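3. The Trodia Bench package

3.1 What is supplied

Trodia Bench is a paid evaluation service for tabletop picking, sold by Brondier on a yearly licence. A customer uploads a control policy, the service runs it against a fixed set of simulated tasks, and a report comes back with the results for each task and a replay file for each run. A local version is also offered for groups that can't send their code off site. We tested both versions using release notes and installers current at July 2023, and we paid the standard academic price for the licence.

The package has three parts. The first is the simulator itself, which handles contact, friction and rendering. The second is a library of object models, mostly packaged food of the sort found in a home pantry. The third is a task editor, where the user sets which objects go on the table, where they may be placed and what counts as a finished task. The editor writes a plain settings file that can also be changed by hand, and we ended up doing most of our work that way.

We compared Trodia Bench with Cantero, an in-house simulator that our laboratory has used for several years. Cantero costs nothing to run but has no support, and its object models were made by students over a long period, with uneven results. The question for us was whether the paid package would save enough labour to justify the licence.

3.2 Setup and task design

The local version was installed on one desktop computer with a single graphics card. Installation took most of a working day. The licence server refused to start behind our campus firewall until a port was opened, and this step is mentioned only in an appendix to the manual. Once that was sorted out, the simulator started without further trouble.

All the tasks in this section use a single arm with a parallel-jaw gripper, working over a plain table with a small number of grocery items. We kept the background simple and left the lighting at its default setting. Fig. 4 shows one layout from the grocery set, with the gripper open in front of the items. The mix of shapes suits our purpose. Rectangular and round cans need different approach directions, and a larger carton lying on its side can exceed the jaw opening if it is approached along the wrong axis. Two items set close together also leave little room for a finger between them.

We defined 36 layouts in the task editor. Each one was run 30 times with a different random seed, which shifted the starting positions of the objects by a small amount. A run was stopped after 90 seconds of simulated time if the target item had not been lifted clear of the table. The same layouts were then rebuilt in Cantero using the closest models we had on hand.

The control policy was the same in both simulators. It was a simple grasp planner that takes a depth picture, proposes grasps, ranks them and carries out the best one. No learning took place during the tests. We chose a basic planner so that any differences could be traced to the simulators, and we make no claim about how well it performs against newer methods.

3.3 Results

The two simulators agreed on most layouts with well separated items. They parted ways on the crowded ones. In Trodia Bench, a finger that brushed a neighbouring box usually pushed it along the table in a steady way. In Cantero the same contact often made the box jump or spin. We looked through the replays of these runs one at a time, and in nearly all of them the jump came from a coarse collision shape in our own model and had little to do with the contact solver. Replacing those shapes removed most of the difference, at a cost of several days of work.

Cans were handled well in both. Trodia Bench models the raised rim on a round can as a separate contact surface, and grasps placed high on the can slipped in a believable manner. We were less satisfied with the larger cartons. They behave as rigid blocks in the package, with no give in the walls, so a hard squeeze on the middle of a panel succeeds in simulation when a real carton would be expected to dent. The vendor's manual lists soft packaging as a planned feature and gives no date.

Rendering quality was good enough for the planner, which uses depth only. The printed labels are sharp and would be useful to anyone testing recognition of packages, but we did not try this. Shadows are drawn in the colour output and had no effect on our results.

Speed was acceptable. We queued batches of up to 1000 runs overnight on the desktop machine and found them finished by morning, except on one occasion when the licence server dropped its connection and the whole queue had to be started again. The hosted version did not have this problem, though its waiting times varied through the day.

3.4 Support and cost

Support requests are answered by Flandham, which resells the package in our region. Replies were polite and usually arrived by the next working day. Of the questions we sent in June, the one on friction settings was passed back to Brondier and answered in full, with a corrected settings file attached. A request to export object models in an open format was declined under the terms of the licence. Groups that expect to move their work to another simulator later should keep this in mind, as layouts can be carried over but the models cannot.

For a laboratory starting from nothing, the object library is the main reason to buy. For one that already has a working simulator, the case is weaker, and the licence fee should be weighed against the cost of cleaning up existing models. We have renewed the local version for one year and will keep using Cantero for teaching.
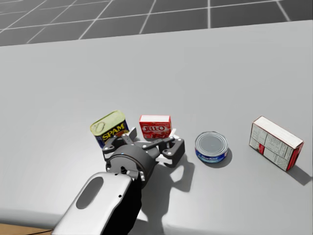
Fig. 4. Grocery layout in simulation, with the parallel-jaw gripper open near the SPAM can and the JELL-O box.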